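Sunday

Up at 6 to catch the early bus, which came ten minutes late. Cold, with a thin drizzle that stopped by the time we got out past the ring road. Usha Nadar was already at the stop with her flask and both maps. She had marked the path in green pencil where the council has moved it since last March.

We did the Danda loop the long way, up through the beech wood and along the ridge, then down by the reservoir. The stile at the top field has been mended. The lower one has not, and I tore my left sleeve on it. Two buzzards over the quarry and a great many fieldfares. The water is still low – you can see the old wall running out from the bank.

Lunch on the bench by the sluice. Cheese and pickle, an apple, and half of Usha's ginger cake. She has been reading the Snorradóttir novel I lent her and does not care for it. Too much weather, she says. I said she might try to finish it before deciding, and she said she had some 114 pages left and would see.

My knee was fine going up and bad coming down. I shall take the stick next time. The new boots rub a little at the heel but less than they did.

Home by half past three. Bath, then soup. Rang Mum, who wants the curtains taken up before Easter. Paid the gas bill and wrote to Geseo again about the refund for the kettle. Still need to buy bulbs for the landing, and to put the bins out tonight, green one this week.

Bed early, I think.

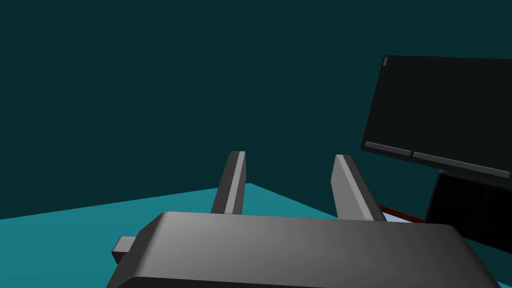 Grey gripper with its two fingers open, computer-rendered.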